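Cuaderno del taller, abril, a eso de las cuatro de la tarde

Retomo lo de la mesa de recogida, que lo dejé a medias la última vez y Tegan ya me preguntó dos veces por mis notas (¡con razón!). La idea sigue siendo la misma: papel marrón sobre la mesa blanca, una bolsa negra de basura a cada lado, el recogedor, el cepillito de mano y las cosas que hay que recoger, o sea, los croissants y las esponjas. Lo que me interesa es el orden del recogido y cómo se portan las bolsas, que son bastante más caprichosas de lo que yo pensaba cuando me puse con esto en Clondton.

El cepillo de mango crema me sigue gustando más que el largo que trajo Corey. Es corto, va bien en vertical con las cerdas hacia abajo y no arrastra el papel. El recogedor tiene la pala ancha y caben a la vez la esponja amarilla y tres trozos de croissant, aunque ahí ya hay que inclinarlo con cuidado sobre la bolsa: el trozo que queda más cerca del mango siempre es el último en decidirse.
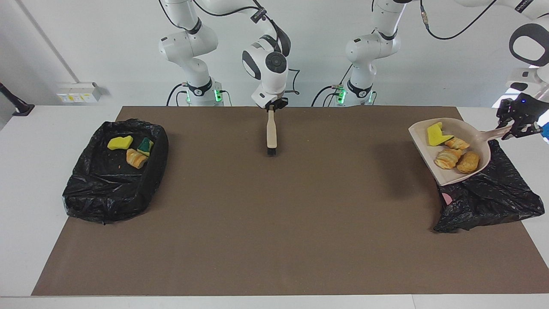
Las bolsas

Aquí va lo que más guerra me da. Una bolsa arrugada y abierta encima del papel se queda donde quiere, hace pliegues y la esponja acaba ladeada dentro de uno. La que forra un recipiente abierto es otra historia, la boca mira hacia arriba y uno sabe adónde apuntar. Rawiri dice que las dos deberían ir forrando algo y punto; yo quiero conservar la suelta un tiempo, porque en Asgate recogen así y luego me vienen con que lo nuestro es demasiado fácil. Lo hablamos con un café y no quedamos en nada.

Del rollo de Tipoki quedan 46 bolsas. Apuntado para Angus, que es el que hace el pedido.

El recogedor, entre tanda y tanda, lo quiero en el centro del papel con el mango hacia el borde de la mesa. Tiene un agujero alargado en la punta para colgarlo, así que al terminar podría ir a un gancho (¡pedir ganchos!).

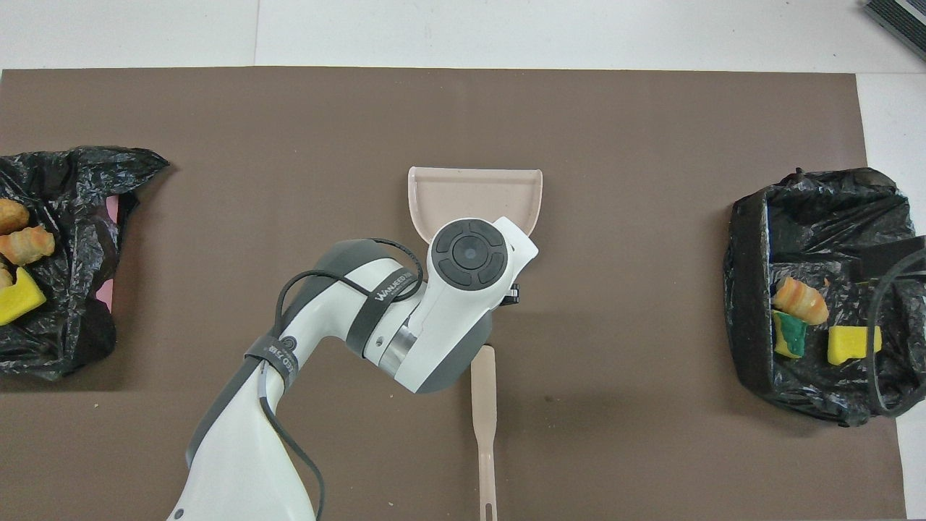
¿Cada cuánto hay que cambiar el papel de la mesa?

Cada ocho tandas más o menos, o antes si se levanta una esquina. Heikki lo corta de más y dobla lo que sobra por debajo.

Pendiente: probar la esponja sola, sin croissants, y pasarle a Tegan estas notas en limpio. También preguntar en Menia si les sobra otro cepillo como el nuestro.

Cuaderno compartido del taller de Clondton · Contacto: Tegan Harawira · Volver arriba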